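Cream tabletop has gone yellow in one patch, can it be brought back?

Posted by Edit Szekeres, Fri 26 August
Filed under: Furniture and surfaces

We have a pale cream table in the back room at Herwood. One end sits near the window and has gone a dull yellow since June. I have tried washing-up liquid and warm water, then a cream cleaner, and neither shifted it. The shop in Sisville quoted me 257 pounds for a new top, which I would like to avoid. Is this a stain or has the surface itself changed? 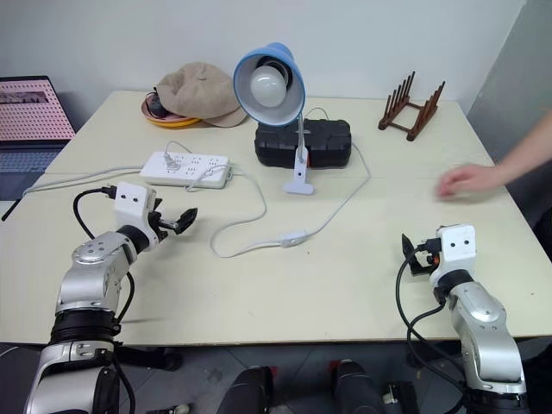 2 min read

I don't know what the top is made of. It came with the house. It feels smooth and slightly cold, and water doesn't soak in.

Cristian Correa
Sunlight, most likely. Put something flat on the yellow part for a few weeks, such as a tray, and see whether the bit underneath stays the same while the rest gets worse. If it does, cleaning won't help and you are looking at paint or a new top. Stop using the cream cleaner in the meantime. It scratches, and the scratches hold dirt.

Fredy Yupanqui
Bicarb.

Sze-wing Hsueh
I would try bicarb before giving up, but mix it to a paste with water, leave it for ten minutes and wipe it off with a soft cloth. Don't scrub. Test it on the underside first. If the yellow comes away on the cloth it was cooking grease or old polish, and you can carry on in small patches.
If nothing comes off, I agree with Cristian. I painted mine with a primer for shiny surfaces and two coats of furniture paint. It cost me 37 pounds and needed a week before I could put anything heavy on it. A blind on that window would be worth having either way.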